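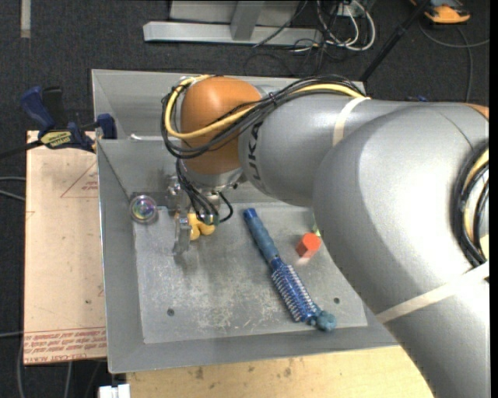 Can an open day tell a research group anything useful about its bin-picking system? It can, provided the visitors are allowed to influence what goes into the bin and someone keeps a proper record of the attempts.

4.2 The October open day

We ran the Zusine picking cell in front of the public for one Tuesday at the Prandholm hall, from opening until late afternoon. The planner was the one described in Section 3, with no retuning for the day. Visitors chose items from a table of household objects and toys, and a member of our team placed them in the bin. The cell made 700 grasp attempts in total, and 600 of them ended with an item lifted clear of the walls.

Figure 4. The KUKA arm with its gripper lowered near a back corner of the gray bin. A blue round hairbrush lies near the middle of the floor, beside a red-orange block.

What delighted us was how quickly people began to think like the planner! Children in particular went straight for the corners, and then for anything clear or shiny, and they were right to do so. Of the objects on the table, 28 had never appeared in our Sarantis training set, and these drew 185 of the attempts. We had expected the unfamiliar shapes to dominate the failures. Most of the misses came instead from items resting against a wall, where the fingers have very little room to open.

Questions from the audience were just as valuable. Several visitors asked why the arm paused before descending — a delay we had stopped noticing in the lab — and we later traced it to a redundant collision check in the Zornum interface. The check has been removed for the experiments in Section 5.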